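Le bateau de Kukomau

À Kukomau, le bateau passe deux fois par mois, sauf en février où il passe quand il veut. C'est lui qui apporte la farine, les piles, les romans policiers gonflés d'humidité et, ce matin-là – je m'en souviens comme d'une fanfare ! – la lettre de ma grand-mère.

Elle habitait de l'autre côté du détroit, à Tạ, un village de pêcheurs de crabes où l'on ne compte pas 800 âmes, et elle m'écrivait toujours au crayon, parce que l'encre, disait-elle, c'est pour les notaires. La lettre tenait en trois lignes. Elle avait retrouvé l'air. Il fallait que je vienne.

L'air ! Vous ne pouvez pas savoir. Dans ma famille, on cherchait cet air depuis 39 ans. C'était une chanson de retour, celle que les femmes lançaient du haut de la digue quand les voiles reparaissaient, et tout le monde en connaissait le début, tout le monde, même les enfants qui ne savaient pas encore leurs lettres. Mais la fin s'était perdue. On arrivait au quatrième vers, on montait, on montait, et puis plus rien, on se regardait, quelqu'un toussait. Mon oncle avait inventé une fin de son cru, très laide, que ma grand-mère lui interdisait de chanter à table.

J'ai mis deux chemises dans un sac, j'ai lancé une lessive que je n'ai pas attendue et j'ai couru jusqu'au quai.
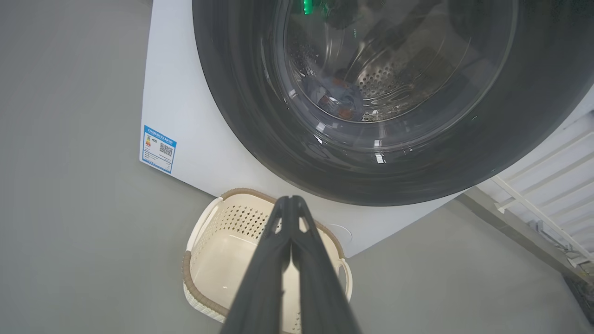

La traversée

Le bateau s'appelait le Wula. Il avait été bleu, je crois, avant d'être couleur de rouille et de sel. On y tenait à 55 passagers, plus les chèvres, et j'ai passé la moitié du voyage assise sur un sac d'oignons, à fredonner les quatre premiers vers pour me faire la bouche. Une dame en face de moi a souri. Elle a repris le deuxième vers un peu plus bas que moi, avec un petit balancement que je n'avais jamais entendu. Un homme qui dormait sous son chapeau a fait la basse sans se réveiller tout à fait. Et au quatrième vers, bien sûr, nous sommes montés tous ensemble, et nous nous sommes arrêtés tous ensemble, la bouche ouverte, avec le bruit du moteur en dessous.

– Ma mère savait la suite, a dit la dame.
– La mienne aussi, a dit l'homme au chapeau.

J'avais envie de les embrasser tous les deux. J'avais envie de leur crier : venez avec moi, elle l'a retrouvée ! Mais j'ai eu peur, je ne sais pas de quoi. Peur que ce ne soit pas vrai, sans doute. Ma grand-mère avait 100 ans moins quelques mois et il lui arrivait de retrouver des choses que personne n'avait perdues.

À Tekonard, l'escale, on a débarqué les chèvres. Le vent s'était levé et la mer prenait cette couleur de métal que j'aime tant, une couleur de couvercle. J'ai acheté des beignets de crabe, trop chauds, trop gras, merveilleux. Je les ai mangés debout à l'avant en regardant venir la digue de Tạ, d'abord un trait de crayon, puis un mur, puis un mur avec quelqu'un dessus.

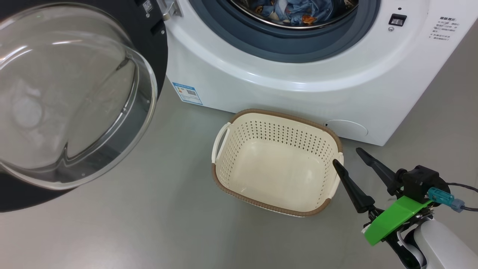 Ma grand-mère m'attendait en haut des marches, toute droite dans le vent, avec son panier et son air de capitaine. Elle n'a pas dit bonjour. Elle m'a prise par le poignet et m'a emmenée chez elle, par la ruelle du sel, en saluant les portes. La maison n'avait pas bougé : la table, le poêle, la lampe qui fume. Seule nouveauté, dans l'arrière-cuisine, la machine à laver que mon oncle avait fait venir par bateau, avec ses consignes imprimées en chinois sur la façade, que ma grand-mère ne lisait pas et dont elle se passait très bien. La porte ronde était grande ouverte et il y avait du linge en jean en tas dans le tambour. « C'est elle », a dit ma grand-mère en la montrant du menton. J'ai cru qu'elle perdait la tête.

Elle m'a fait asseoir par terre à côté d'elle, elle a fermé la porte, elle a tourné le bouton. Au début, c'était seulement de l'eau. Puis le linge s'est mis à tomber et à remonter, à tomber et à remonter, un grand pas lourd, un petit pas traînant, et j'ai senti sa main battre la mesure sur mon genou. C'était le pas des femmes sur la digue. Elle l'avait entendu un soir en épluchant des pommes de terre, et ses lèvres s'étaient mises à bouger toutes seules.

Elle a commencé très bas. Premier vers, deuxième vers, avec le balancement de la dame du bateau – le même, exactement le même ! Troisième. Puis le quatrième, qui monte, qui monte, et là où nous nous étions toujours arrêtés, elle a pris une respiration et elle est redescendue, tout simplement, comme on descend l'escalier du port.

Je lui ai demandé de recommencer. Elle a recommencé jusqu'à la nuit. Le lendemain, à six heures, le Wula repartait, et la dame était déjà à bord.

À lire aussi
Le marchand de cordes
Trois hivers au phare de Tekonard
La recette des beignets, et ce qu'il en advint
Une chèvre de trop

© Les Cahiers du détroit – Textes reproduits avec l'accord des auteurs – Nous écrire – Haut de page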